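Dayana Ocampo keeps her equipment budget on one sheet, and the best line on it is the one labeled "stuff that breaks." When she started planning a robot arm station for Neris, the small learning studio she runs in Gedcombe, that line didn't exist. Now it gets funded first!

Her ceiling was 3,000 dollars for the whole setup, and she came in at 2,347. The arm took the biggest bite, of course. After that came rail, clamps, wire, spare servos and a secondhand printer from a shop called Cassim, plus enough filament to keep printing gripper parts all season. "Printed fingers are going to snap," she told me, cheerfully. "I'd much sooner plan for that in January than go begging for money in the spring."

I love this way of shopping. Ocampo asked three sellers the same dull question – how long does a replacement motor take to get here? – and let the answers decide more than the spec sheets did. One quoted her 62 days. Turero, the supplier she picked, quoted 8. The Turero arm lifts less and moves slower, and she couldn't care less, because plush toys weigh next to nothing and they make terrific things to practice picking up.

She also refused to buy a workbench. A solid table you already own, a rail clamped to the edge and a roll of kraft paper will get you going, and the paper costs so little that everyone can scribble all over it. The money she saved went straight into a second set of servos.

Next on her list is a better power supply, then maybe a second arm. She wants a full season of repair bills in hand before she prices that one, and she has already started a fresh sheet for it.
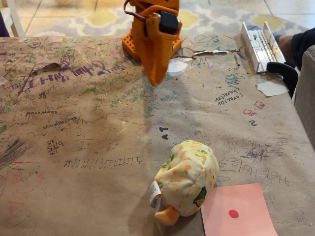
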